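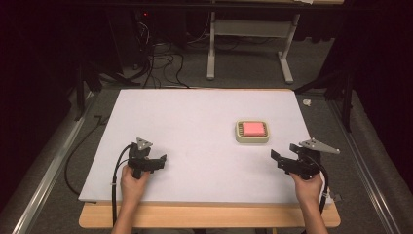 A trailing stop is a sell order that follows a stock up and stays put when the stock falls. You pick the distance, the broker does the arithmetic, and you get out if the price drops by that much from its high. Setting one up takes a few minutes. Picking the distance takes longer, so start there.

## Step 1: Find out how much the stock normally moves

Pull up a one-year daily chart. Look for stretches where the stock was generally rising, and measure the pullbacks inside them from high to low, in percent. Write each one down. You want the ordinary dips, the ones the stock recovered from within a few weeks.

Say you own Darero and the ordinary dips over the past year ran as deep as 11%. A stop set at 8% would have sold you out more than once in a stock that kept going up.

## Step 2: Set the distance past the normal dips

Add a little room to the deepest ordinary dip. For Darero, 13% works. For a jumpier stock such as Urus, the same exercise might give you 23%.

If the number you come up with is more than you can stand to lose, don't shrink the stop. Buy fewer shares. With a 23% stop on a $1,000 position, the planned loss is $230 before any slippage. If you only want to risk $115, put in $500.

## Step 3: Choose percent or dollars

Most brokers offer both. A percent trail widens in dollar terms as the stock climbs. A dollar trail stays the same size, so it gets tighter in percent terms the longer you hold. I use percent for anything I plan to keep past a couple of months.

## Step 4: Enter the order

Menus differ, but the fields are nearly always these:

1. **Action:** Sell
2. **Quantity:** the number of shares you want covered
3. **Order type:** Trailing Stop (sometimes "Trailing Stop %")
4. **Trail amount:** 13, if you're following the Darero example
5. **Time in force:** Good 'til Canceled

Check the last one twice. The default is usually Day, and a Day order is gone at the close. GTC orders expire too, after a period your broker sets. Put the expiration date on a calendar and re-enter the order before it lapses.

Note that when you re-enter, the trail starts over from the current price. If the stock is below its high at that point, your new stop will be lower than the old one. To keep the old level, enter a tighter trail or a regular stop at that price.

## Step 5: Decide between a stop and a stop-limit

A plain trailing stop becomes a market order once it's triggered. You will get out, but maybe not at the price you had in mind. If Villaseñor closes at $40 with your stop at $36 and opens the next morning at $31, you sell near $31.

A trailing stop-limit won't sell below the limit you name. In the same case, with a limit of $35, you would still own the stock at $31 with no protection under it. For that reason I use the plain version on everything except thinly traded names. Prelo trades so few shares that a market order can land well below the last quote – there I skip the standing order and set a price alert.

## Step 6: Check the trigger rules

Look in your broker's help pages for three things:

- whether the trail follows the last trade or the bid
- whether it updates during extended hours
- whether the stop is adjusted for dividends and splits

Many brokers only trigger stops in the regular session. After a split, look at the order yourself and make sure it still covers the right number of shares.

## After it's in place

Leave the trail alone unless the stock's behavior has changed. I redo the Step 1 measurements every February and adjust any trail that no longer fits. Widening a stop because the price is getting close to it defeats the purpose.

*Jacinto Huerta, 23 January 2018*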